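Preparing a Citrus Station for Beverage Service

Bevar Hospitality Training – Student Handbook, Unit 7
Revised 27 September 2018
Prepared by Soledad Schumacher, Beverage Program Coordinator

Purpose of this page

These instructions describe how students are to set up, use and clear a small citrus station. The station is used for lemon juice, wedges and wheels in the introductory beverage course, and the same procedure applies in the practice room and at catered events. Students should read the page in full before their first practical session and keep a copy in their course folder.

The procedure is written for one person working at one table. Where two students share a station, one prepares the fruit and the other measures and pours. They change places when the instructor asks them to do so.

What is needed

One cutting board, reserved for fruit
One paring knife, sharpened
One double-ended jigger
One small clear glass for each drink or tasting portion
Whole lemons
A hand juicer and a fine strainer
Two clean cloths, one damp and one dry
A covered container for cut fruit
A bowl for peel and seeds

Boards used for fruit must never be used for onions, garlic or meat. Wood holds odors, and lemon juice picks them up quickly. If a board smells of anything other than fruit or clean wood, return it to the storeroom and sign out another.

Step 1. Clear and wipe the table

Remove everything from the working area, including notebooks and telephones. Wipe the surface with the damp cloth, working from the far side toward yourself, and follow with the dry cloth. Pay attention to the edges, where syrup from earlier sessions tends to collect.

Wash your hands after wiping the table and before touching the fruit or the glassware. Any cut on the hand must be covered with a waterproof dressing and a glove. Lemon juice on an open cut is painful, and an uncovered cut is a reason to be excused from the practical.

Step 2. Place the board and the tools

Set the board near the center of the table, within easy reach of both hands. A board with a metal handle should be turned so that the handle does not point toward the person working. If the board slides, fold the damp cloth flat and lay it underneath.

Place the jigger to one side of the board and the glass to the other. Right-handed students usually prefer the jigger on the left, so that the cutting hand does not pass over it. Leave a hand's width between each item and the board. Glasses are easily lost to view on a pale table, and most breakages in the practice room happen when a sleeve catches one – check where the glass stands before you pick up the knife.

The fruit may rest at a far corner of the board until it is wanted. Take out one lemon at a time.

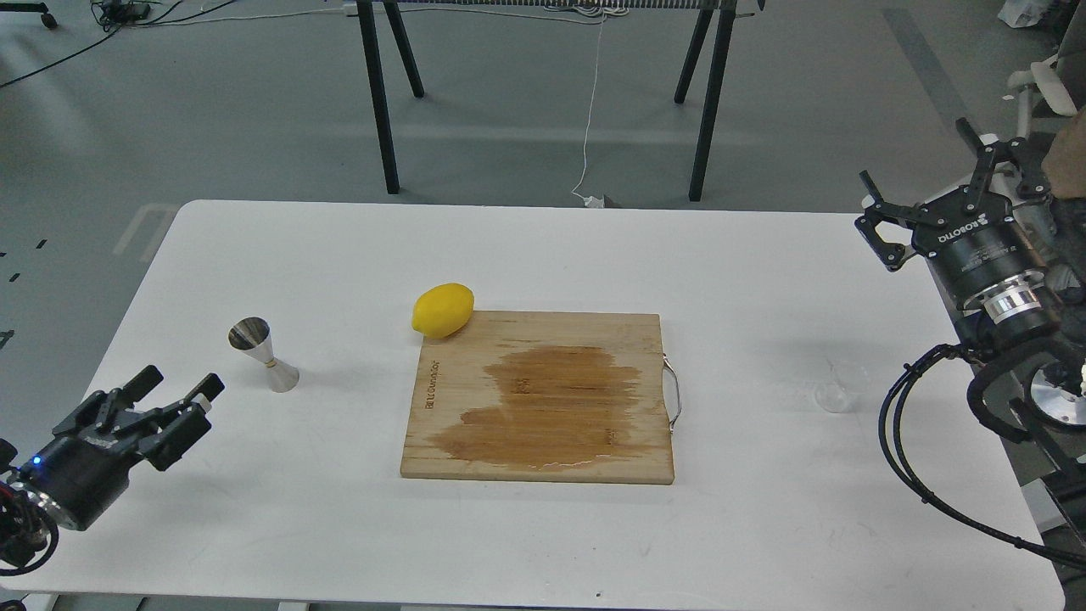 Step 3. Wash and roll the lemon

Rinse the lemon under cool running water and rub the skin with your fingers. Dry it completely. A wet lemon turns under the blade.

Lemons kept in the cooler should be brought out before the session begins. Lay the fruit on the board and roll it under the flat of the hand with firm pressure until it softens slightly. Do not roll lemons that will be cut into wheels, as the slices lose their shape.

Step 4. Cut the fruit

For juice, cut the lemon in half across the middle. For wedges, trim both ends, cut the lemon lengthwise, and divide each half into equal pieces. For wheels, trim one end and slice across the fruit at an even thickness. Remove visible seeds with the tip of the knife.

Keep the fingertips curled under and the knife in contact with the board. When the knife is not in use it lies flat behind the board, blade facing away from you. It is never left in the peel bowl or under a cloth.

Step 5. Juice, strain and measure

Press each half over the strainer and let the juice run through without forcing the pulp. Juice pressed too hard takes a bitter taste from the white pith.

Before measuring, read the markings on your jigger or ask the instructor for its capacities. The two ends hold different amounts, and they vary from one maker to another. The Sarudel and Vudard jiggers in the storeroom are similar in shape but should not be exchanged during a session. Hold the jigger level beside the glass, fill it to the line or the rim as the recipe directs, and pour in one smooth movement. Do not fill the jigger directly over the glass. Any overflow will go into the drink.

Step 6. Care for the board during service

Juice left on a wooden board soaks into the grain and leaves a dark area that dries slowly. Wipe the board after every lemon. If liquid gathers along the lower edge, lift the board, dry the table beneath it and set it back in place. A board that has become wet through should be replaced for the remainder of the session.

Engraved lettering needs particular care, as pulp settles in the grooves. Use a soft brush and warm water, and brush along the letters.

Step 7. Close the station

Move remaining cut fruit to the covered container, label it and place it in the cooler. Empty the peel bowl into the compost bin. Wash the jigger, juicer and strainer by hand and dry them at once to prevent water marks. Glassware goes to the rack, rim down.

Wash the board on both sides with warm water and a little dish soap, rinse it and stand it on its edge to dry. Boards must not be soaked or placed in the dishwasher. In December, when the practice room is closed, all wooden boards are oiled with the Nguyen-Tran board oil kept in the storeroom and left overnight before being put away.

Assessment

The practical is marked out of 80. Setup and closing carry 17 points each, and the remaining points are given for cutting, measuring and cleanliness during service. Students who need to repeat the practical should arrange a time with the program office.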